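配信原稿のかぎ括弧が勝手に書き換わる件(Konero 出力フィルター)
投稿:Fathima Roy(デスク) 4月
シェア 18 コメント 7

状態:暫定対応で運用中。解決とは認めていない

■最初の申告

Lakmal Dewan の長編ルポを Konero から三媒体(雑誌、新聞配信、ウェブ)に出したところ、新聞配信版とウェブ版で括弧が変わっていた。雑誌版は入稿時のまま。原稿は全158段落、そのうち新聞配信版で71段落、ウェブ版で77段落に差分が出ている。

差分の大半は『』が「」に化けたもので、見た目が悪いだけと言えばそれまでだが、問題は残りのほう。取材相手の発言が段落をまたぐ箇所で、途中に閉じ括弧が足されている。すると後半の段落が発言から外れ、地の文、つまり記者自身の断定として読めてしまう。新聞配信版で数えたら該当が18段落あった。そのうち一つは施設の運営を強く批判する発言で、本人が言ったことを本紙が言ったことにされている。配信先の Turley から「これは御社の見解か」と問い合わせが来て気づいた。

再現手順
1. 発言の一段落目を「で始め、閉じずに改段落する
2. 二段落目も「で始め、末尾で」を付けて閉じる
3. 発言の中に『』で別人の言葉を入れる
4. 新聞配信のテンプレートで書き出す

一段落目の末尾に」が付く。四回やって四回とも付いた。

■サポート一次回答(Munasinghe、Tanvir Dissanayake)

お問い合わせありがとうございます。ワープロソフトから貼り付けた原稿に不可視の制御文字が混入し、括弧の判定に影響している可能性がございます。お手数ですが、書式なしで貼り直したうえで再度書き出しをお試しください。併せてブラウザのキャッシュの削除をお願いいたします。

■Fathima Roy

貼り直した。キャッシュも消した。変わらない。

そもそも同じ入稿データから出した雑誌版が無事なのだから、入稿側の制御文字が原因という説明には無理があると思う。ブラウザについては、書き出しはサーバー側の処理だと導入時の説明書に書いてある。どこをどう影響するのか、教えてもらえるなら知りたい。

念のため、空の原稿に手打ちで二段落だけ書いたものも試した。貼り付けは一切していない。結果は同じ。

■編集部内メモ(Witold Wilczyńska)

校閲から補足です。過去の配信分を遡って見ていますが、今年に入ってから出た長めのルポは、どれも同じ癖が付いています。短い記事で見つからなかったのは、段落をまたぐ発言がほとんど出てこないからでしょう。

ついでに言うと、新聞配信版だけ私の署名の「ń」が「n」になっています。括弧とは別件かもしれませんが、同じフィルターを通っているならまとめて見てもらったほうがいいと思います。別件として扱われると、また一次回答からやり直しになりそうなので。
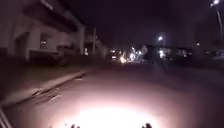
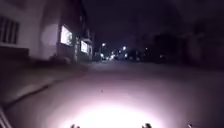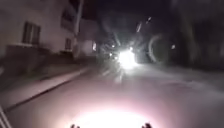
■サポート二次回答(Munasinghe、Tanvir Dissanayake)

ご指摘を受け、弊社環境でも確認いたしました。配信用テンプレートには「記号整形」という処理が含まれており、段落単位で開き括弧と閉じ括弧の数を照合し、不足がある場合に補完いたします。本件はこの処理の仕様どおりの動作と判断しております。

ご利用の皆様からは、閉じ忘れの防止に役立つとのお声を多数いただいております。

■Fathima Roy

仕様どおりという言葉は、こちらの原稿の意味が変わったことへの回答になっていない。

確認したいことを書く。

・この処理はいつから有効になったのか。昨年の配信分には同じ症状がない。
・管理画面のどこに設定があるのか。三人で探して見つからなかった。
・書き出し時に、補完した箇所の一覧や警告は出せないのか。
・『』を「」に直すのも「不足の補完」なのか。数は合っている。

「多数のお声」については、うちの校閲がその中に入っていないことだけ申し添える。閉じ忘れは人間が読んで見つけるし、見つけたら執筆者に聞く。どこまでが発言でどこからが記者の文章か、段落ごとの括弧の数だけで決められるとは思えない。

■三次回答(Munasinghe、Rizwan Sultana)

担当を引き継ぎました Sultana です。前任の回答が不十分でした点、お詫びいたします。順に回答いたします。

有効になった時期は今年最初の更新です。更新履歴には「出力品質の改善」とのみ記載しておりました。設定項目は管理画面には表示されず、弊社側でのみ切り替えが可能です。警告の出力には現時点で対応しておりません。

『』の変換は記号整形とは別の処理で、入れ子の判定に失敗した際に外側の括弧へ統一する動作です。一段落目が閉じていない状態で二段落目の「が来るため、判定側が深さを一段多く数えています。これは不具合と認識しております。

署名の文字については、新聞配信版の文字コード変換で代替文字に置き換わっておりました。こちらも不具合として登録いたしました。

新聞配信とウェブで差分の段落数が異なる件ですが、ウェブ版では英文の引用符も変換対象になっており、その差が六段落です。

■Fathima Roy

ようやく話が通じた。六段落はこちらの照合とも合う。

ただ、更新履歴の「出力品質の改善」で本文の記号に手を入れる処理が入っていたというのは、かなり引っかかる。ほかにも同じ書き方の項目が三つある。中身を開示してほしい。

■作業記録

14:10 Munasinghe 側で記号整形を無効化したとの連絡。
14:25 問題のルポを新聞配信テンプレートで再出力。閉じ括弧の追加は消えた。『』の変換はまだ残る。
14:40 ウェブ版も再出力。同上。英文の引用符も変換されたまま。
15:30 Sultana 氏より、入れ子判定を旧版に戻したとの連絡。
15:50 再出力。入稿データと突き合わせ、新聞配信版は括弧の差分なし。ウェブ版は英文の引用符の六段落のみ。
16:20 Wilczyńska が署名を確認。新聞配信版は「n」のまま。
16:45 Turley へ差し替え版を送付。先方の掲載前だったことを電話で確認した。
17:05 自社サイト Wimirier の掲載分を差し替え。訂正文を付けるかどうかは編集長預かり。

Dewan 本人には、批判の発言が入った段落とその前後を送って確認してもらった。返事は「録音と合っている。前の版は見たくなかった」。

■当面の運用

・段落をまたぐ発言を含む原稿は、書き出し後に入稿データとの差分を必ず取る。テキストに落として比較ツールにかけるだけなので、数分で済む。
・差分に括弧が一つでも出たら配信を止める。「見た目の問題」と自己判断しない。
・各段落で発言を閉じてしまう書き方に変える案も出たが、採らない。ソフトの都合で執筆の作法を変えると、直ったあとに誰も戻さないから。
・署名は、新聞配信版に限り手作業で確認する。

■現在の残件

ウェブ版の英文引用符。署名の文字。更新履歴の三項目の開示。過去の配信分の洗い直し。最後のものは社内の仕事だが、無断の変更で生じた作業なので、工数は記録しておく。

Sultana 氏からは、次の更新で管理画面に記号整形の切り替えを付け、初期値は無効にする予定との連絡をもらった。予定は予定なので、更新後に最初の再現手順を四つともやり直してから判断する。それまでチケットは閉じないでほしい。先方の画面では一度「解決済み」になっていたので、こちらから戻してある。

コメント(7)を表示

Wimirier 編集部 システム連絡窓口 / お問い合わせ / © Wimirier 無断転載を禁じます / ページの先頭へ戻る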